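Slow down on the coast road, says the man who teaches Falville's visitors to ride

Alistair MacKinnon is already talking when I reach his yard behind the Solberg filling station, and he waves me to a plastic chair without breaking off. A young couple are waiting to go out on their first scooter, and he wants them to hear the bit about gravel again.
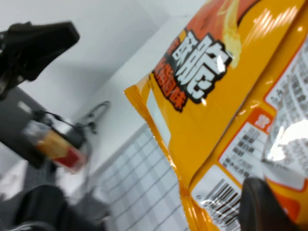 “The gravel washes down after every rain and it sits on the inside of the bend, exactly where you want to put your front wheel,” he tells them. “So you brake before the bend. Before it, please, for my sake!”

MacKinnon has been running his free riding lessons for 10 years now, and by his own count almost 2,000 people have gone through them, most of them vacationers who had rented a scooter that same morning. He used to rent them out himself, at a little place called Vada, and he gave it up after a bad June when two of his customers came off on the hill down to Grolero.

“They both mended, thank goodness,” he says. “One of them still sends me a card. But I had handed over those keys with a smile and a map, and I hadn't asked if they'd ever ridden before. I thought about that for a long time.”

The lesson lasts 20 minutes, or longer if he likes you, and I suspect he likes nearly everyone. There is a slow figure eight, an emergency stop, and a good deal of fussing over chin straps – he will not let anybody leave with a loose one.

Nele Dekker took the lesson last summer and now helps out in the evenings. She says the riders she worries over most are the ones heading home at 2am.

“They've had a lovely night, the road looks empty, and the lights stop just past the harbor,” she says. “I tell them to leave the scooter where it is and get a cab. It'll still be there at breakfast.”

MacKinnon would like the town to put up reflectors on the Grolero hill, and he has written to the council so often that the clerk knows his handwriting. For now he goes out with a broom after it rains and sweeps the worst bend himself.

The couple wobble once more past the gate, and he gets up to fix a strap.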